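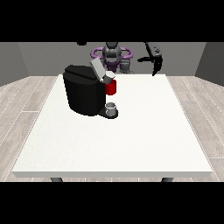 **Figure 6.1** Computer rendering of a room with gray walls, a plank floor, and a large white table.

# Chapter 6: Fixed and Variable Costs

In Chapter 5 we looked at how a business sets a price. A price means very little until it is compared with what the product costs to make and sell, and that comparison is harder than it first appears. Some costs rise with every unit produced. Others stay the same whether the shop is busy or idle. This chapter separates the two and uses them to find the point at which a business stops losing money.

**Key terms:** fixed cost, variable cost, mixed cost, average total cost, contribution margin, break-even point

## 6.1 Two kinds of cost

Rukhsana Chaudhry owns Kultutis, a one-person workshop in the town of Kultar. She makes a single product, a small side table, and sells it for $298. The lumber, hardware, finish, and packing for one table come to $112. If she makes two tables she spends twice that amount, and if she makes none she spends nothing. The $112 is a **variable cost**: in total, it changes with the number of units made.

Chaudhry also pays $1,143 a month for rent, insurance, and the lease on her saw. The landlord does not ask how many tables she sold in December before sending the January bill. These are **fixed costs**. They stay the same in total over a normal range of output.

The phrase "over a normal range" matters. If orders grew so large that Kultutis needed a second workshop, the rent would go up. A cost is fixed only for a certain period and a certain level of activity. Over a long enough period, almost any cost can be changed. 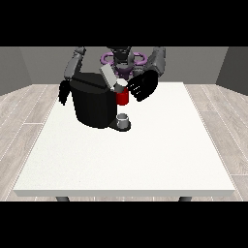

Students often mix up the total and the cost per unit. Suppose Kultutis makes 10 tables in a month. Spread over those tables, the fixed cost is $114.30 each. Add the variable cost of $112, and the **average total cost** is $226.30. If the shop makes 20 tables instead, the fixed cost per table drops to $57.15 and the average total cost falls to $169.15. The rent has not changed. It has been divided among more tables.

Variable cost behaves the other way. The total goes up with each table, but the amount per table stays at $112 unless the price of materials changes.

## 6.2 Costs that do not fit neatly

Many bills have a fixed part and a variable part. Pirzada, a print shop on the same street, pays its electric company a monthly service charge plus a rate for the power it uses. The service charge is due even when the presses are off. A bill like this is a **mixed cost**, and it has to be split before it can be used in the calculations below.

Wages can be hard to classify as well. A helper who is paid by the finished piece is a variable cost. A bookkeeper on a monthly salary is a fixed cost. Hourly workers may fall somewhere between, depending on how easily their hours can be adjusted.

## 6.3 Finding the break-even point

The **contribution margin** is the selling price minus the variable cost per unit. For Kultutis:

$298 − $112 = $186

Each table sold leaves $186 to go toward fixed costs. Dividing the monthly fixed costs by this amount gives the **break-even point**:

$1,143 ÷ $186 = 6.15 tables (rounded)

Chaudhry cannot sell part of a table, so she rounds up. With 6 tables she is still $27 short for the month. With 7 she covers all her costs and has $159 left.

Now suppose that Zendel, her lumber supplier, raises its prices and the variable cost goes up by $10. The contribution margin becomes $176, and the break-even point moves to 6.49 tables. She still needs to sell 7, but only $89 remains after the seventh.

### Check your work

1. Find the profit for Kultutis in a month when 10 tables are sold at the original costs.
2. The landlord raises the rent by $200 a month. Find the new break-even point.
3. List four costs a bakery would have, and mark each as fixed, variable, or mixed.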